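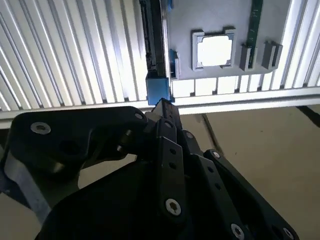
Reading time: 2 minutes

Prerker to supply Clinatus record storage to regional archive service

26/01/2020 – Prerker has signed an agreement with the Won archive service to supply and install Clinatus, its climate-controlled storage system for paper records and bound volumes. Installation begins in October, once building work on the ground floor of the Won repository is complete.

The contract covers 2200 metres of shelving in two separate rooms. Each room has its own air handling unit, so that one can be shut down for servicing while the other stays in normal use. The set point is 14 degrees Celsius, and relative humidity is controlled within a narrow band agreed with the archive's conservation staff.

Clinatus works by slow air exchange. Air enters at floor level along the rear wall and leaves through slots above the aisles. Fan speeds are kept low to limit dust movement, and the system makes small corrections over several hours when conditions drift. Heating and drying are handled by separate circuits. During a power failure the dampers close and the rooms rely on the insulation of the walls and doors.

Readings are logged by Prurix, the monitoring software supplied with the system. Staff can view the temperature and humidity of each room, set alarm limits and export the records for audit. Prurix runs on the archive's own network and does not need an outside connection.

"The older parts of the collection are mostly parchment and rag paper, and they react badly to quick changes in humidity," said So-yul Ha, head of collections at the Won archive service. "We asked for a system that would be steady over a whole year, with parts our own staff can reach and replace."

Dong-geon Joo, project manager at Prerker, said that the rooms would be run empty before any records were moved in. "We will test each room for some 14 days with the doors closed, then repeat the test with the doors in normal use. Handover follows when both sets of readings are accepted."

The reading room will stay open during the work. Requests for maps and oversized volumes may take longer than usual, and readers are asked to order these in advance.

The agreement includes yearly servicing, filter changes and sensor calibration – spare parts will be held on site.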